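Stestano Robotics Club: Frequently Asked Questions

Updated for the new season. If your question isn't covered, ask at the sign-in desk or write to Danuta Kwiatkowski, who handles membership.

Who can join?

Anyone in grades 9 through 12, plus first-year college students who were members in high school. You don't need to have built anything before. We had 43 members last season, and more than half of them started with no programming at all.

When and where do you meet?

Saturday from 10 a.m. to 2 p.m., and one weekday evening that changes with the school calendar. The Saturday session is in the Winberg Street workshop. The table group meets separately at a member's house or wherever a pool table is free, and the address goes out by email the night before.

What does it cost?

Dues are $38 per semester. That covers parts, software accounts and the entry fee for the spring competition. It doesn't cover travel or lunch. There is a microwave. If the dues are a problem, tell Danuta and she will waive them.

What are the project groups this year?

There are two. The Walczak group builds a wheeled robot for the regional sorting event. It is the larger group and takes most new members. The table group, called Juser, is working on a robot arm that sets up and clears a pool table. Juser has places for eight students, and those usually fill by October.

Why a pool table?

The balls are all the same size, they come in plain colors, and they roll when you get the grip wrong, so a bad grasp shows up right away. The cloth also gives the cameras an even background to work with. Roman Zawadzka proposed the project two seasons ago after his team spent a whole semester trying to pick up socks.

What do students do in a Juser session?

Most of the time they record demonstrations. One student handles the balls while another runs the laptop and writes the log. A demonstration is a single short task done by hand, such as moving one ball to the rack spot or taking a ball off the cushion. The goal for the season is 3,000 of them. Students switch roles at every break. 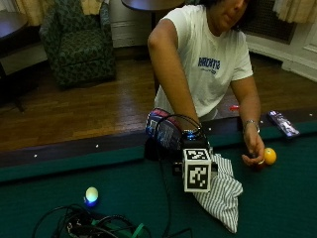

Recording goes more slowly than new members expect, and most of the delay is in the setup. The wearable unit straps on at the wrist, and the cube on the front carries printed square markers so the software can work out where the wrist is and which way it is turned. Keep the marker faces toward the camera as much as the task allows. Only one arm wears the unit. The other stays bare, and it is fine to use that hand on the balls, as long as the log says which hand did the work. The cable from the unit runs down the cloth, so plan your reach before you start and keep the balls from rolling over it.

Is there anything I should or shouldn't wear?

Short sleeves or sleeves you can push up past the elbow. Bracelets and watches are allowed on the bare arm, but take them off the arm that wears the unit. Tie back long hair if you are in the Walczak group, where there are moving wheels and belts. Closed shoes in the workshop at all times.

Can I put my phone or drink on the table?

Phones may go on the rail. Keep them off the playing area. Drinks stay on another table, with no exceptions. We have replaced one cloth already.

Do I need my own laptop?

No. The club has enough for one per pair. If you bring your own, Radosław Marciniak can help you install the software, but please do this before your first session. The install takes most of an hour on a slow connection.

What happens if I miss a session?

Nothing, if you let your group lead know. After three absences without a message we give your Juser place to the next person on the list. The Walczak group doesn't have a list.

Are the recordings made public?

The recordings stay on the club's drive. Parents sign a release form at registration that covers use inside the club and at the competition. Anyone who prefers not to be recorded can join Juser and work on labeling, code or the gripper.

Can parents watch?

Yes, at the workshop. For Juser sessions at a private home, please ask the host first.

Does the arm work yet?

Partly. At the end of last season it could pick up a single ball standing clear of the others. Two balls touching each other still gave it trouble, and so did anything against the cushion. Those are the cases we want the most demonstrations of this year.

How do I sign up?

Pick up a form at the sign-in desk and return it with the release. Miłosz Chmielewska leads Juser and Zbigniew Borkowska leads Walczak. Put your first choice of group at the top of the form.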